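PRESS RELEASE

December 25, 2021

WHITFIELD TOY LIBRARY TO OPEN ITS DOORS AGAIN IN THE NEW YEAR, WITH MORE ROOM, MORE TOYS AND A KETTLE THAT WORKS

Families in Whitfield will soon be able to borrow toys, puzzles and games again, as the much-loved Whitfield Toy Library gets ready to reopen in its new home on the ground floor of the old Estel shoe shop, two doors up from the post office. The library has been without a permanent base since September, when the lease on its former rooms came to an end, and everyone connected with it would like to say a very big thank you to the neighbours who have kept boxes of jigsaws in their spare rooms, garages and (in one case) a bath while the search went on.

The new space is bright, dry and all on one level, so there will be no more carrying buggies up the stairs. It has a proper counter for returns, a corner with cushions where little ones can try things out before taking them home, and a small kitchen at the back where parents and grandparents can have a cup of tea and a chat. Regulars who remember the old kettle will be pleased to hear it has been retired.

Membership will cost £23 a year for each household, the same as before, and members can take home up to seven toys at a time. Loans last for two weeks and can be renewed by telephone or at the counter, as long as another family isn't waiting. Childminders and playgroups are welcome to join on the same terms, and anyone who would find the fee difficult need only have a quiet word with whoever is at the desk. There is no form to fill in for that and there never has been.

"We started out with a few shelves and a biscuit tin for the deposits, and I don't think any of us expected it to go on as long as it has," said Gráinne Gilmartin, who runs the library. "Children change their minds so quickly about what they love. One month it's all trains, and the next it's dolls or dinosaurs or a cardboard box. Being able to bring something back and swap it is lovely for them and a great relief for whoever has to find somewhere to put it all. We've missed the Saturday mornings dreadfully, and we can't wait to see how much everyone has grown!"
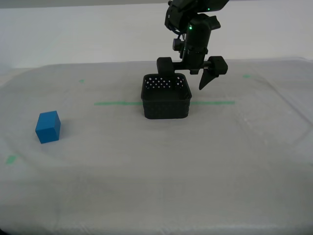
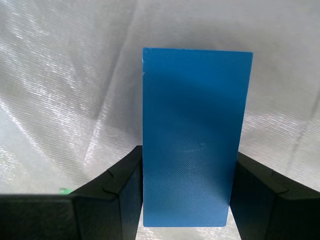
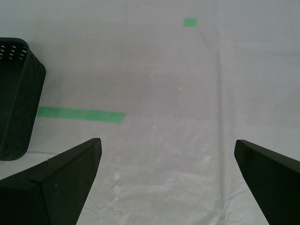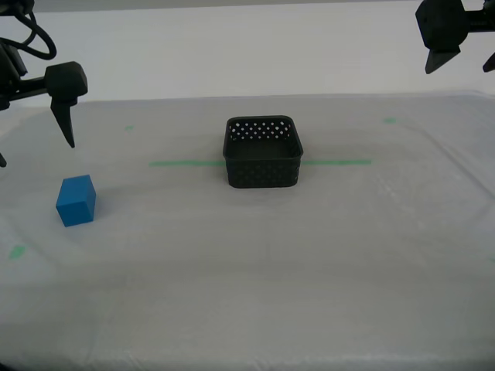

The collection now stands at 108 toys and games, from rattles and shape sorters up to board games for older children and their long-suffering relations. Among the new arrivals are a wooden farm, a marble run, a set of hand puppets given by a retired teacher, and a large floor puzzle of the night sky which has already been tested at some length by the grown-ups. Old favourites have been cleaned and mended over the autumn, and the big red fire engine has its ladder back.

Daithí Cronin, who looks after repairs, has spent many evenings at his kitchen table with glue, sandpaper and a jar of odd wheels. "You'd be surprised what can be saved," he said. "I had a pull-along duck in that hadn't quacked for years. It quacks now, and my wife would like it returned to the library as soon as possible."

Two local businesses have been especially kind. Pratine, the joinery firm on Mill Lane, built the low shelves and the returns counter and wouldn't hear of being paid for the work. Flalus, the café opposite, has promised a cake for opening day and will be keeping a collection box by its till for anyone who would like to put a little towards new toys.

The library is also looking for donations. Jigsaws are always wanted, provided all the pieces are there, and so are construction sets, musical toys and games for two players. Please do wash things before you bring them, and please check that battery covers still screw down tightly. Soft toys can't be taken, sadly, as they are so hard to keep clean between one home and the next.

Anyone who still has a toy out on loan from the old premises is asked not to worry. Nothing will be charged for late returns, however late they are, and items can be brought back once the doors are open. The opening date will be put up in the shop window and on the noticeboard at Flalus early in the new year, along with the weekly hours.

Existing members do not need to join again, and the months the library has been closed will be added on to the end of each membership.

ENDS

Notes for editors: Gráinne Gilmartin and Daithí Cronin are both happy to be interviewed. Reporters are welcome to visit the new premises before the opening, by arrangement with the library.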